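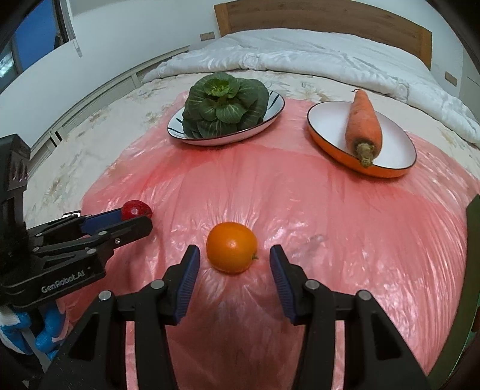
Produce set, bedroom layout. Left hand holding the strawberry, right hand open either side of the orange.

15th November, Clutthorpe flat

Bedroom layout started and I'm very pleased with it. Brijesh Mittal and I swapped over between blocks, one on the grippers and one on the laptop, and we came away with 300 episodes marked good towards the 1000 we want for Guris. That's the best single session we've had at Clutthorpe, and the produce set is so much more fun than the stationery was.

Writing up while I remember it, mostly for whoever takes the next block.

Task wording. We settled on short instructions with one object and one place in each: put the strawberry on the white plate, move the orange to the dish with the carrot, and so on. Brijesh wanted two-handed ones as well, where each hand has its own object and both are on the go together. I was doubtful (the two-handed stationery episodes were a mess, hands crossing all over the place) but he was right, and these are my favourites of the lot. You pick up with the left, keep it hovering, and bring the right in for the second thing. The hovering is worth having. In the May data the idle hand nearly always went and parked itself out of view, and the policy learned to do precisely that, so whenever it had one hand busy the other one wandered off to the side like it had been sent out of the room.

So: new habit. When one hand is holding and the other is reaching, keep the holding hand in the wrist view of the reaching one if you can do it without twisting yourself into a knot. It makes the two streams much easier to line up by eye too.

Plastic sheet. I like the pink sheet enormously. It crinkles, it throws bright highlights off every fold, and it moves under the fruit when you come in low. All the things that make it irritating are the things the Dastbridge bench doesn't have. The bench there is flat, matt and grey and every model we train on it looks brilliant until somebody puts down a tea towel. Please don't smooth the sheet between episodes. Brijesh did it automatically for the first block, very neatly, and I had to ask him to stop! Give it a tug now and then so the folds change, and leave it at that.

Soft surface generally. The mattress gives when you lean on it, so the height of everything changes with where you put your knee. On the bench I've got used to coming down until I feel the table and closing from there. You can't do that on a bed. You have to look, stop a little above the sheet and close on the widest part of the fruit. My first block was poor for this reason, lots of pressing the orange down into the bedding and then closing over the top of it. I've marked those as failures and kept them, with the reason in the notes column. The later blocks are far better and you can hear in the recording where I got the idea, there's a very undignified "oh!".

Object notes, as they came up:

Strawberry. Pinch lightly, lift straight up. The ridges on the blue pads will mark it if you squeeze as hard as you would on the carrot. Watch the closing width in the readout and stop as soon as it stops dropping. We had one go soft and start leaving juice on the pads, so wipe them between blocks and check both sides. Juice on one pad and not the other gave a lopsided slip that took us ages to understand.

Orange. Small enough to fit between the pads with room to spare, which makes it a good one for beginners, but it rolls if one jaw touches first. Open wide, get both jaws past the middle, then close. Vary where the stem end is pointing. I noticed I kept putting it back the same way without thinking and I'd like the set not to have my tidiness baked into it.

Carrot. Lying lengthwise in its dish it's a lovely awkward one. You can take it across the thick end or across the middle, and both are fine. What we want to avoid is grabbing the tip, where it swings round. If it swings and you recover, keep the episode! Recoveries are gold. If it swings and falls on the sheet, carry on and pick it up from there, and write "regrasp" in the notes.

Bok choy. The hard one and the one I'm most excited about. The leaves fold when you touch them and hide the stems, so the gripper loses sight of the thing it's meant to hold. Go for the paler stem part, low down, from the side. Brijesh has a nice way of tipping the wrist before he gets there so the leaves fall away from the camera. I can't do it reliably yet. He's going to do a slow block of just that so that I (and the model) can copy him.

Plates. The oval plate with the dark brushwork and the round dish with the orange outside are both good targets and they look different enough that nobody should be muddling them in the labels. Even so, I found episodes where I'd said "plate" for both. From now on: "plate" is the oval one, "dish" is the round one. I've corrected the ones I found. If you find another, correct it and initial it.

Also worth saying that the orange fruit and the orange outside of the dish are a nice trap. I asked the current checkpoint to point at the orange in some of the new frames and it went for the dish more often than I'd like. It did the same for the carrot. More of those pairings, please, in different arrangements. This is exactly the sort of thing Pelupessy has been asking us for and I'm looking forward to sending them over.

Light. There's a window on the left as you face the headboard and the light changed a good deal during the session. I had expected to draw the curtains and use lamps, and then the wrist streams looked so good in daylight that I left it alone. The exposure shifts when a hand turns towards the window, a quick flare and then it settles. I think we keep those. The sync lamp is hard to see when the sun is on the bed though, so hold the start pose a little longer than feels natural. I lost the start mark on four episodes and had to find it by hand from the clap.

Gloves. Wear them for every block, both of you, including whoever is only resetting objects. Mixed bare hands and gloves within one block is a pain for filtering later. And keep the grip relaxed. I was clenching by the end of a long run and you can see it in the trajectories, a sort of fine shiver on the approach that wasn't there at the beginning. Five minutes off between blocks fixes it. Take them even if you feel fine.

Tracking. Better than I feared. I was worried that the plain wall and plain bedding would give it nothing to hold on to, but the faint flowers on the bedspread and the folds in the sheet seem to be plenty. The only drift I saw was when I brought a gripper right down over the white duvet and the view was nearly all duvet. Keep the working area to the sheet and you should be fine. I want to try a block that goes over the duvet on purpose, later, when the main set is safe.

Quick look at the data before packing up. I replayed a random handful with Brijesh, full speed and then slow. The two-handed timing is good. Labels match what the hands are doing. One file had the left and right streams swapped, and I think that was me plugging in the wrong way round after the battery change, so there's now a strip of tape on the left lead. Upload to Dastbridge is running as I write and the first chunk has passed the checker without a single complaint, which I don't think has ever happened to me before.

To do:
Slow bok choy block, Brijesh driving.
Swap the plate and dish over, left for right, and shuffle the starting spots of all the produce.
A block with the strawberry starting in the dish.
More two-handed, including some where the right hand holds and the left reaches. We're both right-handed and it shows.
Fresh strawberries. Buy spares.
Bring the spare pads, the ones on the left gripper are starting to smell of fruit.
Ask Pelupessy whether they want the failures in the same folder or separate. I've put them in the same one with the flag set for now.

Brijesh has taken the bok choy home for his dinner, so that needs buying again too.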